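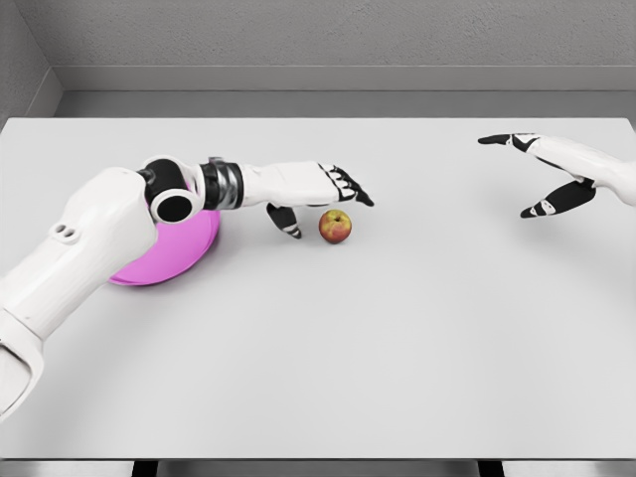
How do you look after a robot with two hands?

You brush your teeth. You cut your nails. A robot can't do any of that, so people do it for it. This page is about one robot, a two-armed one called Majali, and what has to be done before it gets to pick up a single piece of fruit.

First – where is zero?

Stretch your arm out and shut your eyes. You still know where your hand is, right? Your muscles and joints tell your brain. Majali has little sensors in its joints that do the same job. They are called encoders. An encoder says things like "this elbow is bent 18 degrees."

But an encoder can be wrong. Say someone takes a finger off to fix it and puts it back a tiny bit crooked. Now the finger thinks it is straight and it isn't. So each joint gets moved to a known spot and the computer is told: this is zero. Start counting from here. Every joint, one at a time. Slow job. Kind of boring. Has to be done.

The pretend table

Before the real arms move, the pretend arms move. Majali has a twin inside a computer, made with a program called Flakari. Same arms, same hands, a table, a bowl, an apple. No real apple gets squashed. If the pretend hand hits the pretend table, you just press reset.

This kind of practice is called simulation. The twin tried the apple job 2374 times after its last set-up. Lots of those were flops. Missed the apple. Pushed it. Dropped it too soon. All fine, thats what practice is for.

After a repair the twin has to be changed too. New fingertips a bit thicker than the old ones? Then the pretend ones get thicker. Otherwise the twin learns the wrong thing and the real hand squeezes too hard.

Looking after the fingers

Fingers wear out first. They touch everything! Majali's real fingertips have soft rubbery pads, a bit like the bottom of a sneaker, and the pads go smooth after a while. Smooth pads slip.

Every Tuesday, before lunch:

Switch off. Always first. Big red button, then the plug.
Wipe each fingertip with a damp cloth. Apple juice is sticky.
Look for cracks in the pads.
Bend every finger by hand, gently. It should feel the same all the way. A crunchy feeling means dirt in the joint.
Check the wires at the wrist. Wrists twist a lot, and wires don't like twisting.
Write it all in the log book.

The pads get swapped after 200 hours of work. They come in a bag from a company called Grasivon, 18 to a bag, and the small ones roll under the table if you sneeze.

What if something goes wrong?

Then it's detective time. A hand that misses the apple could have a bad zero. Or a loose screw. Or a dirty camera lens, so the robot sees the apple in teh wrong place. Check the easy things first – lens, then screws, then zero. Don't take the hand apart unless you really have to.

Try it yourself

You need a grown-up, a bowl, an apple and a pair of thick winter gloves. Put the gloves on. Pick up the apple and put it in the bowl. Now put a bit of tape on your glove fingertips, shiny side out, and do it again. Harder? Those are your worn-out pads.

Words to know

Encoder: a sensor that tells how far a joint has turned.
Simulation: trying something out on a computer.
Calibrate: to set something so it measures right.

Next page: Hasell, the robot that paints doors.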